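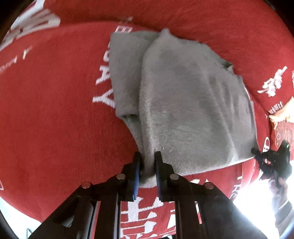
The Weaver's Daughters is a ballet in 3 acts, and I've been filling in this entry bit by bit because I danced in the back row of it years ago and couldn't find a decent write-up anywhere. The choreography is by Mimoza Delić, who also wrote the story. It was first given by the Flosska Ballet in June at the old Howells Theatre, a 70-seat house with a stage so shallow that the corps had to make its exits sideways.

The story is set in Stustent, a mill town on a river. Two sisters work for the same cloth merchant, and both fall for the dyer's apprentice (I always thought he was a bit of a drip, but he gets the best jumps). In the first act the town gets ready for the spring fair. The second takes place at night inside the mill, where the younger sister dreams that the looms have come to life. This is the part people remember - a long ensemble dance for the women, all in lines that cross over and under each other, with hardly a pause for breath. The third act is the fair itself, with the merchant's downfall, a double wedding that becomes a single one, and a very noisy finale.
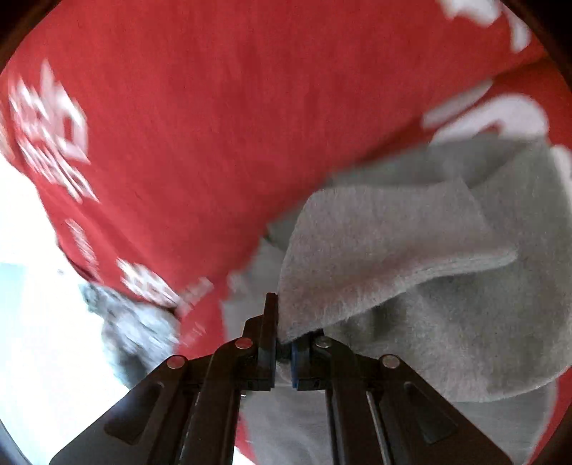
Grey cloth, held at the edge.

The score is a patchwork of folk tunes arranged for small orchestra. It runs 88 minutes without the intervals, though the version I was in dropped the merchant's solo and came in shorter. Nearly every company cuts something. The usual victim is the ferryman's dance in the first act, a pity, as it has my favourite tune in the whole piece, played on solo clarinet and then picked up by the cellos.

Delić made two versions. In the first, the older sister leaves town alone at the end, walking upstage while the fair carries on without her. Audiences found that a bit glum, so she wrote a new ending in which the sisters dance together before the curtain. I prefer the glum one! The Nedis company still performs it that way, and its revival also put back the ferryman and used plain practice-style costumes for the dream.

The steps are mostly classical, with character dancing in the outer acts. The older sister is the harder role by a fair margin. Her solo in the mill has a run of slow turns that finishes in a balance, and the conductor has to watch her and wait.

Last updated July 28, 2025. I'm still looking for a full cast list from the first season.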